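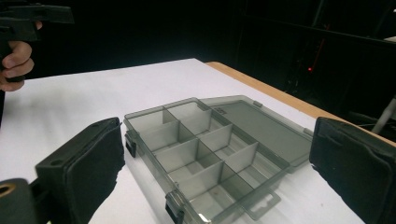 *Figure 4.1 Divided organiser with the lid open.*

# Chapter 4: Grain, or why your covers won't lie flat

I made my first little book at the kitchen table in Canavham, and I was so pleased with it that I posted it to my aunt the next morning. By March the front cover had curled up like a slice of old toast. I'd used nice paper, I'd used decent glue, I'd even pressed it overnight under the encyclopedias. What I hadn't done was check the grain, and I didn't know there was any such thing!

So, grain. Most paper made on a machine has its fibres lying mostly in one direction, a bit like the hairs on a well brushed dog. The paper folds happily along that direction and grumbles if you fold it across. It also swells when it gets damp, and it swells far more across the grain than along it. Glue is damp. You can see where this is heading.

The rule for this whole chapter, and most of the book, is that the grain runs parallel to the spine. Pages, cover boards, endpapers, covering paper, all of it. If you only remember one thing from my rambling, I'd like it to be that.

## Finding the grain

Take a full sheet and bring one edge over to meet the other without creasing it. Press down gently on the bend with your palm and feel how much it pushes back. Now turn the sheet a quarter and try again. The softer, floppier bend is the one that runs with the grain. On 200 gsm card the difference is easy to feel, and on 100 gsm text paper you may need a few goes (try it with your eyes shut, I mean it).

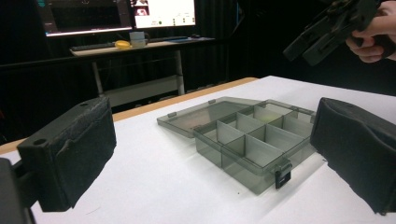

Carys Ruddock told me she gave up on the bend test years ago and tears a scrap instead, and that a strip torn with the grain comes away nearly straight while the other one wanders all over the place. "You lose a corner of your paper," she said, "but you don't lose an argument with yourself."

I do both now. Tearing is great for thin stuff and hopeless for board, so for board I stick with bending. Once I've worked it out I draw a light pencil arrow on the back of the sheet, and I draw one on every offcut too. It's dull, and I have skipped it plenty of times - then I've stood there at nine at night bending the same scrap over and over. 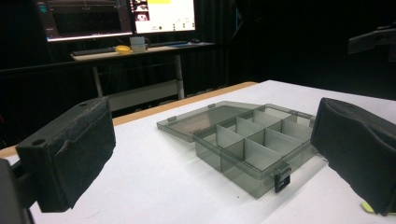 The other thing that trips people up is the cutting plan. Say you've bought a sheet of Fiore covering paper and you can squeeze six covers out of it if you turn two of them sideways. Please don't! Those two will have the grain running the wrong way, and they'll be the ones that warp. Cut four good covers and save the leftover for bookmarks.

We'll start with Exercise 4A, a single-section notebook with a soft card cover. You'll need a bone folder, a pencil and two sheets of whatever plain paper you have handy. Test both sheets and mark your arrows before you pick up the knife.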